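The Purple Plate Problem (and Other Joys of Plastic Dishes)

May 12, 2023

I have wanted to write about plastic dishes for ages, and every time I sit down to do it I end up washing some instead. But it's Friday, the sink is empty, and I have a cup of tea and a whole evening, so let's go!

If you've been reading for a while you know we gave up on matching plates when we moved into the Ocampo Street apartment. The kitchen there has one long cupboard and one very silly little one over the fridge, and the good stoneware lives in the silly one because I can't reach it without a chair. Everything we use every day is plastic, it's in colors that make me happy, and I am never going back.

The first piece was a plate from the Nekano sale table. My sister Trinidad Maglaya (yes, she kept the name, and yes, she's still the better cook) pulled it out from under a stack of cutting boards and just handed it to me like it was already mine. It was purple. I don't own purple things! I was a gray and navy person until that exact moment. Two weeks later I was eating toast off it every single morning and looking for more.

What I look for in a plate

A rim. That's my whole list, pretty much. I eat a lot of things that roll or run – peas, beans, soft eggs, cherry tomatoes that shoot off when you stab them – and a flat plate with no edge is asking for trouble. A shallow plate with a bit of a raised rim catches all of it, and you can still cut on it, which you can't do in a bowl without your elbows going up around your ears.

I also like a plate that's light enough to carry on one hand while I'm holding the door with my hip. Stoneware is lovely but it is heavy, and by the time I've brought out four plates of it I feel like I've been to the gym.

Mugs are harder

I'm much pickier about mugs. The handle has to fit at least three fingers, and the rim can't be so thick that you dribble (I dribbled through an entire August with a mug I got as a gift and was too polite to put away). Round mugs are fine, but lately I've fallen hard for the ones with flat sides, all angles and panels, a bit like a cut gem. They feel so good to hold! Your fingers find the flat parts by themselves. The color that gets me is that light teal-blue that looks like a swimming pool in the morning.

The one thing I'll say against plastic mugs is coffee. It stains them if you leave it, and I always leave it. Baking soda and a damp cloth gets most of it out. I make a paste, smear it inside, go do something else, then rub and rinse. Tea stains come off the same way but take a second round.

Lavender and teal on white

We swapped the old brown table last year, and I did not expect it to change how much I liked the dishes. On brown wood the colors went a little muddy. Put the same lavender plate on a plain white tabletop and it practically sings. It's such a simple combination, one soft purple thing and one blue-green thing with lots of white between them, and I could look at it all day. 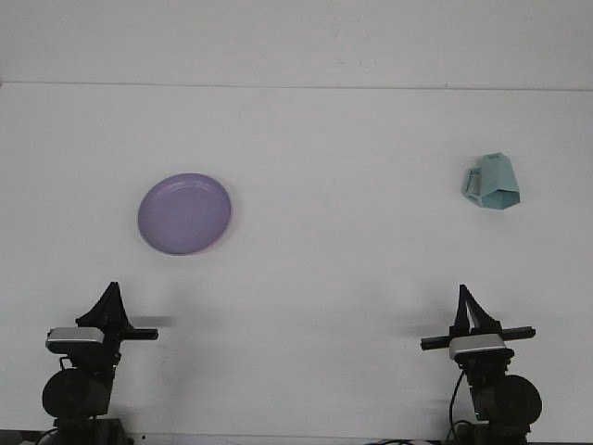
How I store them now

Plates stand up in a wire rack from Dirkar, on the bottom shelf of the long cupboard. I used to stack them flat, and the one I wanted was always at the bottom. Standing up, I can grab the purple one with my eyes half closed.

Mugs go on the shelf above, handles all pointing right. I tried hooks for a while, the stick-on kind, and came home to three mugs on the floor. All fine, not a crack on any of them, which made me feel very smug about plastic.

Anything with a lid goes in the Clokel bin on the counter and we do not speak of the Clokel bin.

Next on my wish list are bowls. I'd love a yellow, or maybe a really loud coral, something to sit next to the lavender and wake it up a bit. Trinidad thinks I should stop at two colors and have some dignity. If you've found good plastic bowls with a proper rim, please tell me where in the comments, and tell me what color you got!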